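The Desk at Fiscombe

The lost luggage desk at Fiscombe closed at 6, but I was usually still there at half past. Cases came in late off the Pledia flight, and somebody had to put them on the shelves.

In May we had 497 bags in the back room. Most had a tag. The ones without went to the far wall, and those were my job.
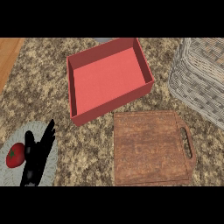
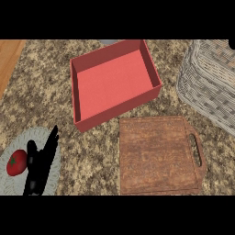

The green suitcase had been on the far wall for 23 days. It had no tag, only a loop of string where one had been. The airline's form said I could open a bag after three weeks, so I cut the lock and wrote down what I found. Two jumpers. A pair of walking boots, cleaned and stuffed with newspaper. A bus timetable for Wukum. A tin of boiled sweets, unopened, from a shop called Zariņš.

I rang the shop. A woman answered and I asked if she remembered selling the tin.

"We sell a lot of tins," she said. "Is it the blue one?"

I said it was.

"Then it was a present. We only do the blue for presents. Look under the lid."

I peeled back the tape. There was a card inside with an address on it, a street in Fiscombe, nine stops from the airport on the bus I took home every night.

I put the lid back and filled in the last box on the form. Then I locked the desk, picked up the case by its handle and went out to wait for the bus.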